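Review: the Varnosen two-arm sorting package, after 90 days of hire

We rent the Varnosen package for our returns room, where small textile goods come back from customers and must be divided by type. The offer contains two black arms with five-finger hands, the software licence, installation and one training day. The conveyor and the bins are our own.

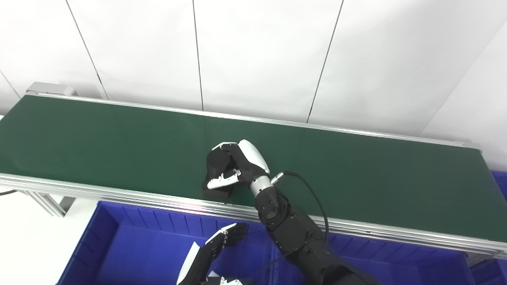

I wanted first to write about the price, because it is the question I get most often. We pay 2388 euros per month, with service included, and the shortest contract is 3 months. Gullberg offered us a simpler gripper for less money, but it could not pick flat cloth from a belt, so for us the comparison ended quite early.

The hands are the strong side of this product. Soft, crumpled pieces are difficult for most machines we tried, and Varnosen takes them between thumb and fingers with good patience. On a normal shift it sorts some 320 pieces. A trained person does more, I must say, but the person is now free for checking and packing.

I am less happy with the cabling. The cable at the wrist goes on the outside of the arm and hangs down in a loop. In February it caught on a bin rim and we lost a morning. The technician from Estow, who do the service in our region, came on Tuesday and shortened the loop. Since then it is fine - but I think it should be inside the arm at this price.

Teaching a new item takes an hour or so. The manual is well written, only the chapter about belt speed is too short. Dark fabric needs steady light, so we changed two lamps at our own cost.

Support by telephone is polite and quick until four in the afternoon. After that you get a form.

We have extended the contract. For shops with mostly boxes I would look at something cheaper, for example the Hjaltadóttir suction unit.

Four stars of five.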